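Home | About | Money Diary | Recipes | Contact

The grocery bill and the rate cut that isn't helping me

Posted in: Money Diary, Cost of Living, Rants (mild)

So I did a thing I've been putting off since spring, which is sit down on a Saturday with a pot of coffee and add up what we spend. Not the mortgage, I know what the mortgage is, it haunts me. I mean the stuff that leaks out: groceries, gas, the streaming thing we forgot we had.

Groceries came to $593 for the month. For two adults and a kid who mostly eats noodles! I went back to the same month two years ago (yes, I keep the spreadsheets, no, I'm not sorry) and it was a lot less, and we were eating better cheese.

Every time I turn on the news someone is telling me inflation has cooled off. And I get it, I do. Prices going up slower still means prices going up, and the eggs don't come back down because a chart somewhere is flattening out. But it's strange to hear a cheerful voice say things are improving while you're standing in the cereal aisle at Pillay doing math on your phone.

Then there's the savings account. I moved our emergency money over to Varance last year when they were paying a really nice rate, and I was so smug about it. Since the cuts started they've trimmed it three times. Three emails, all with the same subject line about "an update to your account." Meanwhile the credit card rate has gone down by basically nothing. Funny how the one moves overnight and the other needs time to think about it.

We do have $3185 in there now, which is more than we've ever had set aside, so I'm trying to be glad about that part. The goal was four months of bills. We're at maybe one and a half if nobody needs a dentist.

The big question at our house is whether to refinance. I called two places. The first one quoted closing costs that made me laugh out loud on the phone (sorry, lady). The second was more reasonable, but the payment would only drop a little and we'd be starting the clock over. I ran it with the online calculator, then ran it again with bigger numbers to be mean, and both times it came out as wait. So we wait. Ask me again in October.
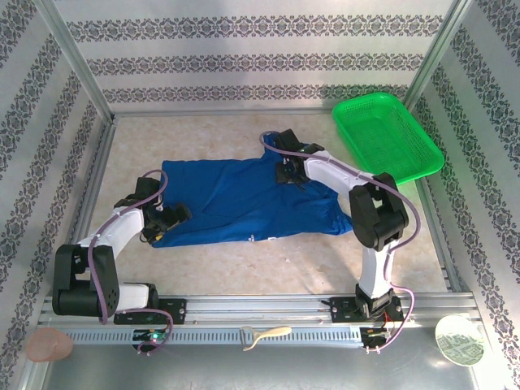
Plikovico Household Budget Club, two robot arms over a blue garment

What I did change: I canceled the Timasska box, which was almost $900 a year for snacks and candles, and I'm a little embarrassed to type that. I raised the deductible on the car. And I put the tax refund, all $1395 of it, straight onto the card before I could get ideas about a patio set.

The card is the part that bugs me most. Retail sales are up, they say, shoppers are resilient, they say. Well, I was a resilient shopper all winter and I'm still paying for it at twenty-something percent!

Next month I'm going to try the cash envelope thing for groceries and see how long I last. If you've done it with a kid in the cart, please tell me how.

Recent posts
Store brand coffee, ranked by a very tired person
Why I stopped checking my 401(k) on Mondays
The month we spent too much on birthdays
Lentil soup, again
Is a warehouse membership worth it for three people?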